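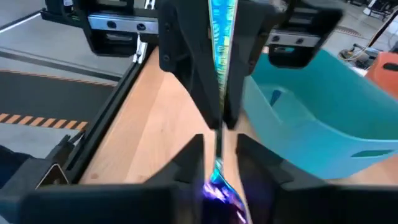
Sheila Wragg wants to know if we could slow the second arm down before the handoff, and could someone please write the number in the book this time.

Home | Projects | Notebook | Club

August 15, 2020

OK Sheila, writing it in the book! Speed on the second arm is now 43 percent, down from 53. I'd like to leave it there until the whole club has had a turn with the shiny strip – it's such thin stuff that the fingers have very little to grab, and I keep wanting to fix three settings at once (bad habit, I know).

Handoff script is saved as Bumard 2623. Please don't edit that one, make a copy. The rule for the Bramwell challenge is that both grippers have to be holding on before either one opens, so I put a pause in there. It's probably too long, but I'd much rather trim it later.

Still to do: zero the near arm again, ask Bistham about spare finger screws, and find out who has the good hex key.

Recent entries
Bumard wrist wiring
Sorting into bins, second try
Notes from the Arport meet

Last updated August 2020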